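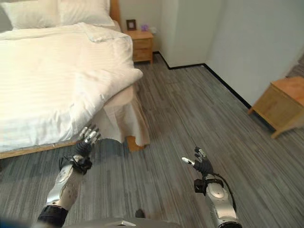 Bed skirts, yes! Guadalupe, I was so happy to see your message, because I have been wanting to talk about them since September and my family will not listen anymore. I would keep yours. A streaky gray carpet like this one is a lot of pattern for one room, and the plain white skirt coming down in soft folds gives your eye somewhere to rest between the floor and the wood. I put Dimell ones on both guest beds at Clidden and I would not go back to bare rails.

Guadalupe Beltrán wrote:
> Hello all, I am redoing the two upstairs rooms and have a few
> questions for the bed people. Do you still use skirts or are they
> out of fashion? Also I bought the Tevska duvet covers with the
> woven stripe and I can't get them to lie nicely. The stripes go
> crooked and I end up pulling from one side and then the other.
> And do you fold the top back or leave it up by the pillows?
> Apolinar says leave it up. I paid nearly 100 dollars for each
> cover so I would like them to look like it!
> Guadalupe

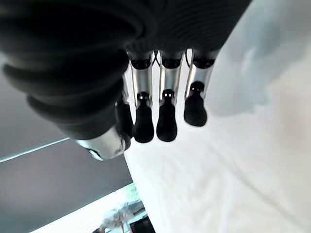
Fingers down, close up.

Now the stripes. I love a tone-on-tone stripe, it is my favorite thing on a white bed, but it does show you every mistake. What works for me is to forget the corners at first. Stand at the foot, find one stripe near the middle and get that one straight across the bed. Then smooth outward from it with flat hands, both sides a little at a time. If you start by tugging a corner you will be chasing that crooked line all morning (ask me how I know). Give the cover a good shake before it goes on the bed, too, with the insert already tied in. Mine has ties at all the corners plus one I sewed on myself halfway down, so 5 in total, and that extra one has made a huge difference. The insert used to slide down and leave an empty flap at the top.
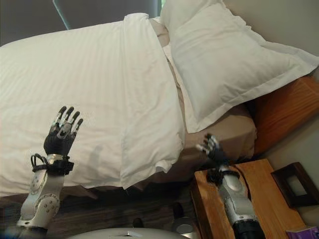 As for Apolinar and his "leave it up," I will argue with him kindly! Fold it back a little at the head end. It doesn't have to be a big hotel fold, a hand's width is plenty, and the pillows look so much plumper with some space in front of them. Tiburcio Barajas showed me his way at the last get-together, which is to lay the duvet right up to the headboard, set the pillows on top, then lift the pillows, fold, and put them back down. It sounds fussy but it goes quickly, and the fold comes out even every time.

One more thing on sheets. A beige fitted sheet under a white duvet is lovely, very warm, and I like a bit of it peeking out by the pillow. Just check how far your duvet hangs down the side. If it is long there, either tuck the extra or let it all hang. Half and half gets bunchy, and then I can't stop looking at it.

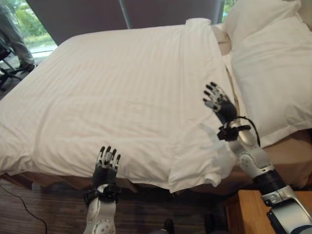
The near side, with the folded-back part hanging down toward the right.

Does anyone have the Yuan pillows with the flat flange border? I am so tempted. I would like to know if the border stays crisp after washing or if you have to iron it. If it's ironing I will probably still buy them.

Guadalupe, please tell us how the stripes come out. And send the wall color!

Palesa Cele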